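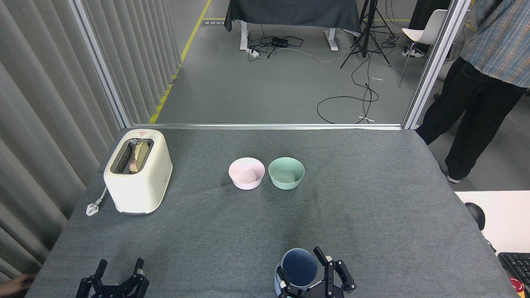
Grurnmont 2.4 went live on 10 November 2019 and I have now put enough hours into it to say something about the stamina change, which the patch notes cover in a single line.

Before the update, every hero regained stamina at the same rate in and out of combat. Now the rate drops to a third while any enemy on screen is aware of you. For most of the roster this matters very little. For Prokopenko it matters a great deal, as her whole kit is built on chaining the shoulder charge, and each charge costs 20 stamina from a pool of 300. With the old rate I could keep the chain going through a full wave. With the new one I run dry partway through the second group and have to walk.

I tested two ways round this.

The first is the Dostari ring, which refunds the cost of a charge that ends in a kill. It works on the small enemies and does nothing against shielded ones, so it is fine up to chapter four and poor after that.

The second is to break line of sight. Awareness is dropped once you are behind solid cover for a moment, and the full rate comes back at once. The Juvness map has pillars all along the east side, and a loop round them refills the bar faster than any potion I own. It is dull to play, but my score went up by 600 on the same difficulty.

Charalambos Stergiou has suggested on the forum that the one-third figure is a typing error and should read two thirds. I doubt it - the tooltip in the training room gives the same value - though I would be glad to be wrong.

Next I want to try the same runs with the winter event heroes, which are due in January. My save file is still on the old loadout, so the ring goes back in the chest for now.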